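Matvii Symonenko has a theory about the packed lunch, and I went to hear it expecting to disagree. He runs Trolero, a small firm that puts together snack counters for offices, and he believes people will eat better if the food is simply laid out nicely.

"Nobody likes digging in a fridge," he told me. I said plenty of people do it every day without complaint.

His answer to most questions is the sandwich. White bread, three slices, clear film, so that you see the filling before you commit. I asked whether seeing it was always a help.

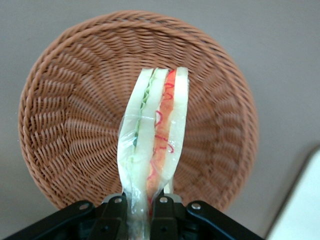

"You buy with your eyes," he said. Perhaps. I buy with my wallet, and at 194 sandwiches a week I wondered who else was buying. He says 28 go unsold, which he calls good. I'm not so sure.

Then there are the baskets. Symonenko is very keen on wicker — he says it makes a counter look less like a canteen — and he likes cola up on a clear rack, with the crisps to one side. 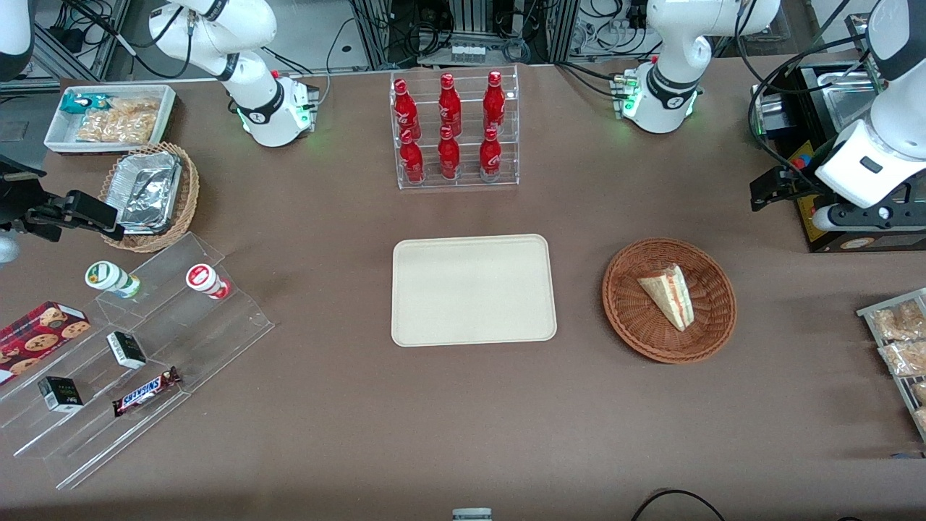
"It has to feel generous," he said. I pointed out that cola and cake are an odd route to eating better. He laughed and said he had never promised miracles. My notes say he had, in May.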